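Trillunwood Supper Club — Kitchen Meeting, 4/10/26

Present: Folasade Ojo, Ibrahim Nnaji, Effiong. Apologies from the Sorkport members.

1. Minutes of the March meeting agreed, with the spelling of Fanero corrected.

2. Rice. Ibrahim asked for 300 grams more per supper. Agreed. It will be ordered with the beans.

3. Table ware. Discussion of whether to keep the large brown tray for serving. Effiong finds it heavy to carry when full. Kept for now, to be looked at again after the next supper. Clear containers without lids go on the lower shelf.

4. Budget. $100 approved for replacement dishes — same size as the present ones if the shop has them. Ibrahim to buy.

5. Any other business. The drawer by the sink sticks. Effiong will plane it.

Meeting closed after item 5.

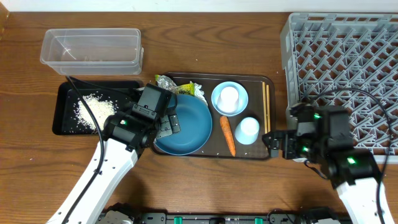 Folasade Ojo

Items on the table: clear plastic container, black tray with small white grains, brown tray, round blue dish. Corrections to these minutes by email, please.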